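4.2 Finger comparison on thin packaging

Rigid objects are the usual choice when two grippers are compared, and we also used them in Section 4.1. In that test the two finger sets that we call Ritus and Sidow gave almost the same result, and we could not prefer one of them. For this reason we moved to thin plastic packaging. A bag has no fixed shape, it can slide under the finger, and its edge often lies flat on the table. Small differences in the finger tip become visible quickly with such material.

Both finger sets fit the same gripper body, so the arms, the wrist mounting and the controller stayed as they were. The Ritus finger is stiff and has a narrow tip. The Sidow finger is softer, and its contact surface is wider. We mounted the same type of finger on both arms during one block and changed them only between blocks. Each finger set was tested with 15 trials of the unloading task and 20 trials of the opening task. The operator was the same person in all blocks and had used both finger sets before.

In the unloading task the small food pieces must come out of a printed bag and onto the tray. One arm holds the bag and the other one supports it or pulls at the plastic. The pieces are light and have different shapes, and the start position of the bags on the table was not fixed with any template. We decided this on purpose, because a template would hide the problem of reaching a flat edge from an uncomfortable angle.

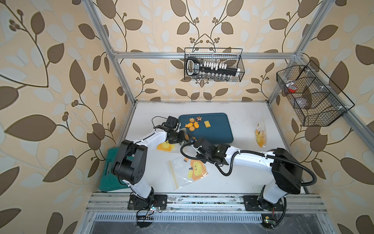
Figure 3. Unloading task. The left gripper holds a clear bag at the edge of the tray, with the right gripper close to it. Six pieces are on the tray.

With the Ritus fingers the first grasp was normally easy. The narrow tip can go under a fold of the plastic without pushing the whole bag away. The difficulty came later, when the bag was lifted and the load moved to one corner. Then the plastic turned between the fingers like around a pin, and the opening pointed in a direction that the operator did not want. The Sidow fingers showed the opposite behavior. They needed more attempts before the edge was caught – especially if the bag was lying completely flat – but after that the bag kept its direction much better and the operator could shake it more strongly.

We counted a trial as failed when the bag fell from the gripper or when a piece landed outside the tray and could not be picked up again. Under this rule, Ritus failed in 2 of 15 unloading trials and Sidow failed also in 2 of 15. The equal number should be read with care. Both Ritus failures were rotations of the bag during the lift, and both Sidow failures were lost grasps at the beginning. A failure count alone would suggest that the fingers are the same, and our notes from the trials do not support this.

The opening task adds a tool. One gripper has to hold the bag near its upper edge and the other gripper brings a cutting tool to it. We did not modify the handles of the tool for the robot. The task therefore asks two different things from one finger type: a gentle hold on plastic film on one side, and a firm hold on a hard handle on the other side.

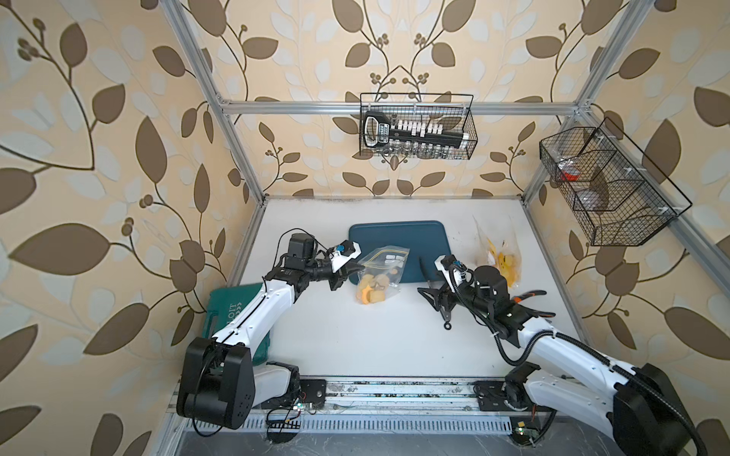
Figure 4. Opening task. The right gripper holds a cutting tool with orange-trimmed handles and the left gripper is at the upper edge of a zip-top bag.

Here the difference was clearer. The stiff Ritus finger touches the handle only on a small area, and the tool can tilt when its blades meet resistance. The operator corrected this by moving the wrist, but the correction costs time and it also changes the direction of the cut. The Sidow finger follows the shape of the handle and the tool stayed more stable in the hand. On the film side we prefer again the Ritus finger, because it can take the edge of the bag and leave enough free plastic for the blades.

These observations led us to try a mixed arrangement, with Ritus on the left arm and Sidow on the right arm. It was tested only for the opening task and only in a short block, so we do not report a success rate for it. The operator found it more comfortable than both uniform arrangements. A disadvantage is that the arms can no longer exchange their roles, and this is a real limitation when the bag lies on the wrong side of the table.

We also repeated a part of the opening task with the Kowalchuk controller in place of the Zomport controller, which was used everywhere else in this section. The Kowalchuk controller filters the operator's motion more strongly. The tool hand became calmer, but the film hand felt slow, and small pulling movements at the bag edge were partly lost. The filter setting is common for both arms in our present version. A separate setting for each arm would be easy to add, and we plan to do it before the next comparison.

Wear of the fingers was not measured. The soft surface of the Sidow finger collects crumbs and dust, and we cleaned it between blocks with a dry cloth. It is possible that longer blocks without cleaning would reduce its grip on smooth film. We did not test this condition.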